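Colour coding

From the Brotora Encyclopedia of Everyday Things

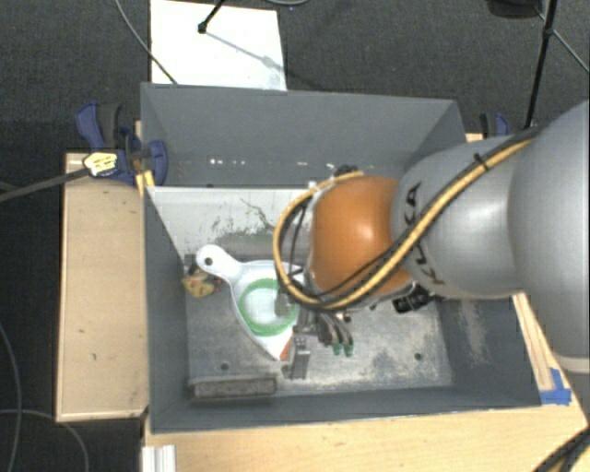 Mairéad Foley
Contributing editor, design and materials

Colour coding is the use of colour to tell people what something is, who it belongs to or what to do with it. It is one of the oldest tricks for sorting a busy world, and one of the most cheerful. A good colour code works at a glance, across a room, and often across languages too.

Early uses

Dyed threads, painted jars and coloured seals all did this job long before printed labels were cheap. Shepherds still mark fleeces with patches of bright dye, and a hillside shared by several farms can look wonderfully like a paintbox. At sea, flags carried messages between ships too far apart to shout, and a sailor had to know the colours by heart.

Maps and transport

Maps are where many people first fall for the idea. Blue for water and green for low ground feel so natural that it is easy to forget somebody had to choose them. Transport maps go further and give each line its own colour, so a traveller can say "take the red one" and be understood. The trouble starts when a network grows. Past eight or so lines, the shades begin to crowd each other, and designers turn to stripes, outlines or letters.

Wires, pipes and files

Wiring colours matter a great deal, and they differ from country to country and from one period to the next. Older buildings may hold two systems side by side, which is why electricians test a wire before trusting its colour. Pipes are often banded to show what runs inside them. Offices have their own quieter codes: the Wukham town archive keeps 352 boxes of letters sorted by spine colour, a scheme drawn up by the archivist Diarmuid Madigan and still in daily use.

Limits

Colour alone does not work for everyone. Red and green are the pair most often confused by people with colour blindness, and poor light or fading can defeat anybody. The best codes add a second clue such as a shape, a word or a position. Traffic lights do this beautifully, with red always at the top of an upright signal.

See also: Flags; Map symbols; Dyes and pigments; Traffic lights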